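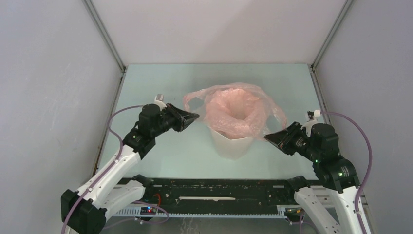 From: Beverley Sugden
To: bag-task list
Date: 17 May 2023
Subject: Re: how many more of the liner episodes?

Hi Efe, hi all,

Sorry for the slow answer, I've been at Bainbridge since Monday and the wifi there is what it is. Quoting your message so people who joined after January can follow along.

Efe Amadi wrote:
> We're at 1,441 episodes of the bin liner task and Kerstin
> wants to know if we can stop at 1,500 and move the cell
> over to the towel task. The last training run looked OK to
> me. It opens the bag fine but still drops one side when it
> pulls the edge over the rim. Also, do we keep the episodes
> where the operator let go and grabbed again? Abla has been
> deleting them and I've been keeping them, so the set is
> kind of a mix right now.
> Efe

OK, the second question first. Keep them! Please, please keep them. If the operator lost the edge, went back and got it again, that's a great episode and I'd take 40 more like it tomorrow. The policy drops one side because it has hardly ever seen a dropped side, so it has no idea what to do next and just hangs there with the fingers closed. Abla, I know the old notes said to throw out anything with a regrasp. I wrote those notes, back when we were doing the cups at Bummont, and they made sense for cups. A cup you missed is just a cup you missed. I'll fix the page tonight. If the deleted ones are still in the trash folder on Plikero, could you pull them back? I think it holds on to things for a while, but Steinar would know for sure.

What I would throw out is anything where the two arms bump, or where the operator stops halfway to talk to someone (I've done this myself, you can hear me on the audio).

On the count, I'd rather go to 2,000 than stop at 1,500, and I'd like the extra ones to look different from what we have. I watched a bunch of episodes on the train and nearly all of them start with the bag in a neat little pile, dead center. Real bags don't do that. So for the rest of this batch:

- start with the bag already half on the pot, all bunched up, with some hanging over the sides
- move the pot a bit between episodes, left, right, closer, whatever, just don't put it back on the same spot every time
- use the pink bags and the white ones, and swap in a new bag when the old one gets soft
- let both arms do some work. Too many of these are the right arm doing everything while the left one waits politely

That pink plastic is see-through enough that I'm a little worried about how well the model finds the rim under it, so if somebody wants to run a small test with only pink bags held out, I would love to see it - Kerstin, maybe one for you?

Kerstin, about the towels: can they wait 2 weeks? I know Flonberg is asking. If it has to be sooner, we could do bags in the mornings and towels after lunch, but then whoever switches over needs to write the task name in the log every single time. Last time we ended up with cups labeled as lids and I spent a whole evening sorting them by hand.

I'm back in the lab on Friday and happy to take the first shift on the leaders.

Bev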